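Starnoren Vise Tending Cell
Simulation package for grasp and placement research

Product code: SN-VT 658
Supplied by: Enwood
Format: download, with one year of updates
Licence: single laboratory, any number of seats

Overview

The Vise Tending Cell is a ready-made simulated workspace for groups studying how a robot arm loads and unloads a clamped part. It comes with the arm, a three-finger gripper, the fixtures and the room, all modelled to scale and all with collision shapes already set. Users can start running trials on the day of installation.

The cell was first built by Raíssa Andrade and Dwayne Delacroix for their own work on finger placement near hard edges. Gripping a part on an open table is well covered by existing packages. Gripping a part that already sits between two jaws is harder, as the fingers have to close on the workpiece without touching the fixture, and small errors in the estimated pose of the vise lead to contact in the wrong place.

What is in the cell

The arm is mounted on a pedestal over a green plate, on a white table. The vise fixture has its own base plate, which can be turned to any angle, and a blue upper jaw block that takes an upright cylindrical workpiece. A V-block stand is included as a second fixture. Every fixture can be moved, hidden or swapped from the settings file. The gripper fingers are driven separately or together. 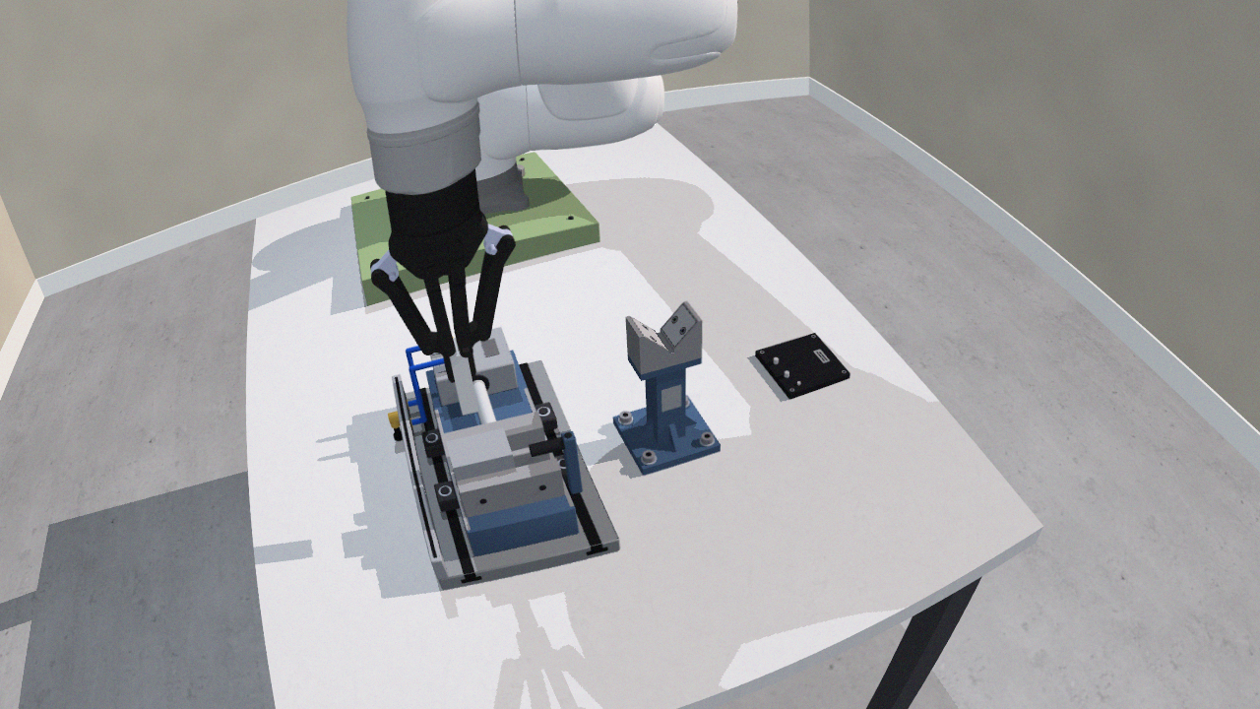 Method

The package includes the trial set used in the original study. Each trial starts with the arm in a fixed rest pose. The vise is then shifted and turned by a random amount, and the controller is given an estimate of its position with a known error added. The controller plans an approach from above, closes the fingers and lifts. A trial counts as a success if the workpiece clears the jaws and no finger link has touched the fixture.

Three controllers are supplied: a fixed path, a path corrected by fingertip force, and a learned policy trained in the same cell. Anika Ridgeway wrote the force controller and maintains it.

Results supplied with the package

With a position error of 5 mm, the fixed path failed in most trials, nearly always by touching a jaw on the way down. The force-corrected path held up well at 5 mm and began to fail at 8 mm. The learned policy was the best of the three at 8 mm but was slower to close, and at 11 mm none of the controllers was reliable. Full logs are included, with the random seeds, so that the runs can be repeated.

These results are from simulation only. Friction at the fingertips is a single value per material and has not been matched to a real gripper. Users who plan to move a policy to hardware should vary friction during training. A sample script is in the Tjoa folder.

Requirements

Detgate physics engine, current release
A graphics card is needed for camera output but not for contact trials
Python bindings are included

Support

Questions about installation go to Latrice Montoya. Requests for new fixtures go to Laimutė Ramanauskas, who can quote for a custom model from a drawing.

Page last updated Jan 7, 2021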